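Kernura Fan Membership Service
Product information for clubs, agencies and publishers

Product: Kernura Fan Membership Service
Supplied by: Prodar, Nanstead
Available as: annual licence
Page last revised: 9 December 2020

The Kernura Fan Membership Service is a hosted system for running the official fan club of a performer, presenter, writer or other public figure. It covers membership records, renewals, letters, signed-photograph requests and the release of news to members before it is given to the press. 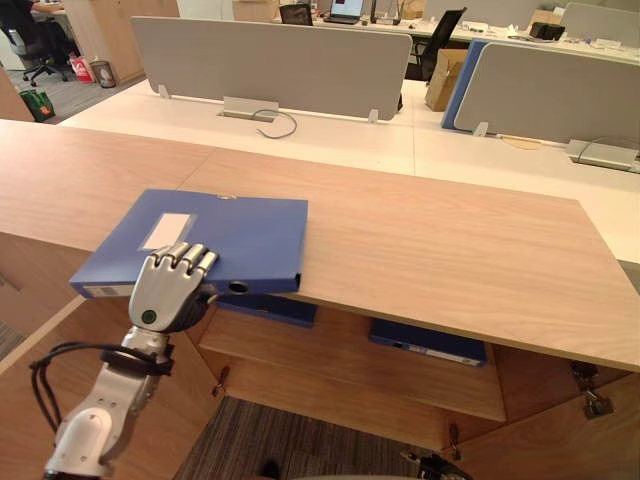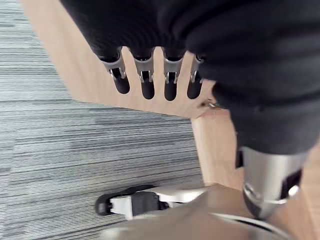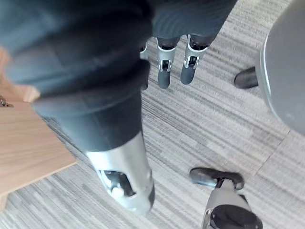

Samina Virk writes that her members had grown used to reading tour news in the papers a day before it reached them from the club, and that the early notice feature was the reason she moved to Kernura in November. She adds that she would like to see the notice period made longer than 24 hours.

Prodar has noted this request. The notice period is set by agreement with the performer's management and can be changed in the account settings by any user with publisher rights. The standard setting of 24 hours applies only where no other period has been entered.

Membership records

Each member has a single record holding name, postal address, email address, date of joining and membership level. Clubs may set up to five levels of membership. Members may change their own details at any time through the members' page. Duplicate records are marked for review and are not merged without the approval of the club secretary.

Where a member is under 16, the record must also carry the name and contact details of a parent or guardian. Letters, competition entries and replies for that member are sent to the parent or guardian.

Correspondence

Fan letters received by email are sorted by subject and passed to the person chosen by the club. Postal letters may be entered by hand. Every letter can be given one of four outcomes: standard reply, personal reply, forwarded to the performer, or no reply. The service keeps a note of who dealt with the letter and on what date.

Letters that cause concern for the safety of the writer, the performer or any other person may be placed in a restricted folder. Only two named users in each club can open this folder. Prodar staff do not have access to it.

Signed photographs and gifts

Requests for signed photographs are held in a queue and limited to one per member in each membership year, unless the club decides otherwise. The service prints address labels in sheets. It does not supply photographs, and the use of printed or stamped signatures is a matter for the club, which must state its practice clearly on the members' page.

Gifts sent by fans may be logged with a short note and the date on which thanks were sent.

Early notice

News items may be written in advance and set to be sent at a chosen time. Members receive the item by email and on the members' page. The public version is released once the notice period has ended. If a story appears elsewhere before that time, a publisher may release the public version at once.

Licence options

Small club: up to 2000 members, with 5 user accounts.
Large club: no upper limit on members, with 17 user accounts.
Agency: several performers under one licence, each with separate records. User accounts are agreed in writing.

All licences run for one year from the date of signature. Clubs that pass the upper limit of the small club licence during the year will be invited to change to the large club licence and will not lose access in the meantime.

Moving from another system

Existing member lists can be brought in from a spreadsheet. Lists should be sent with one member to each row and the joining date in its own column. Most lists are ready for use within around 80 working hours of receipt. Paper lists are accepted by arrangement and are charged separately.

Clubs using the older Jeon address book should contact the support desk before exporting their records, as the Jeon export leaves out membership levels unless this is selected beforehand.

Training and support

One training session, held by telephone or video call, is included with each licence. Further sessions may be booked with Anselmo Montoya. Questions about accounts and renewals should be sent to Ruby-Lee Cosgrove, and questions about young members' records to Nhàn Tôn.

The support desk is open from 9am to 5pm, Monday to Friday, except on public holidays. Messages left outside these hours are answered on the next working day.

Related items
Kernura Event Guest Lists
Kernura Newsletter Printing
Terms of licence
Privacy notice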